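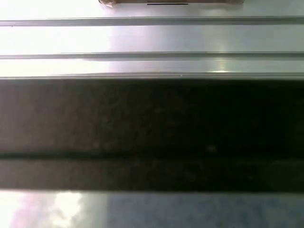

Petersen

3.2 Glare on ribbed surfaces

Glossy gray panels are sold on the promise that they look clean. We tested the promise on the Gristix set, 66 surfaces from ordinary homes and workshops, and found it holds mainly for people who stand well back.

Figure 4 shows the usual trouble. Two narrow grooves divide the silver-gray face into three raised bands, and on the left the glare is strong enough to make the edges of the grooves fade. Toward the right the same bands settle into a mild gray and behave themselves. The black band lower down gives a wiper something firmer to aim for.

Raters in the Bravo study were asked to mark every groove they would wipe. They marked the ones they could see — a sensible policy, and a poor way to clean a panel. Grooves under glare were skipped often enough that we now score each side separately, a change that pleased no one who had already scored the first 1,000 sheets.

Figure 4. Ribbed panel, close view, with glare at left.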